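Textiles > Throws and Blankets > Maker Interviews

Till Hollmann on Yarn, Tension and the Woven Throw

Mar 11, 2018

Till Hollmann runs the weaving floor at Zellska, which makes jacquard cotton throws for gift shops and mail-order sellers. Most of the designs are animals, with dogs in the lead and horses second. He came to throws from upholstery cloth, where he worked as a loom technician.

The main difference, he says, is what the customer does with the product. "Upholstery gets stapled down and never moves. A throw gets pulled, folded, slept on and washed. If the weave is too open, a claw goes through it the first evening."

Zellska weaves its standard throw in 100 percent cotton. Hollmann has tested blends and does not expect to switch. "Polyester holds the color well, but it pills where the blanket rubs against a sofa arm. Cotton gets fuzzy too, only more evenly. And our fringe is the same yarn as the body. With a blend, the fringe frizzes."

The picture on a woven throw is built from the yarn colors on the loom, and nothing is printed afterward. The Sotska line uses 8 weft colors, chosen before any artwork is drawn. Hollmann describes short-haired dogs as the hardest subject. "A fawn coat has very little contrast. You need a light tan, a middle tan and something close to gray, and they have to sit next to each other without making stripes. Black dogs are the same problem at the other end. We put blue in the shadows."

Artwork arrives as a painting or a photograph and is redrawn by hand on a grid. The redraw takes nearly 2 weeks for a portrait. Eyes get the most attention. "One pick in the wrong place and the dog looks cross-eyed. We weave the head alone as a sample, check it from across the room, then fix it."

Shrinkage is the complaint he hears most. Cotton throws come off the loom larger than the stated size and are washed before hemming, but a hot dryer will still take them down further. His advice is cold water, a gentle cycle, low heat, and removal while slightly damp. Bleach is out, and so is fabric softener on the first few washes. "Softener coats the yarn. People use it because the blanket feels stiff when it is new. Wash it 2 times and the stiffness goes."

For wall hanging, he prefers a rod pocket sewn to the back over clips along the top edge. Clips pull the cloth into scallops, and the weight of the fringe makes it worse. A throw hung in direct sun will fade on the face first, reds before browns.

The next line, Gomeo, is due in October and will use a tighter warp with the same yarn. Hollmann expects finer whiskers and a heavier blanket. He has not settled the fringe length. "Long fringe looks better in the catalog and tangles in the wash. I would cut it short. Sales would not."
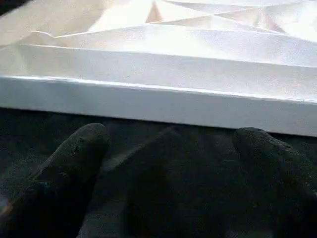 White surface with angled facets above a smooth front rim.

Related items
Awad Cotton Throw Care Guide
Sotska Dog Portrait Throws
Rod Pockets and Wall Hanging Hardware
Cat and Horse Tapestry Blankets
Reading a Jacquard Color Card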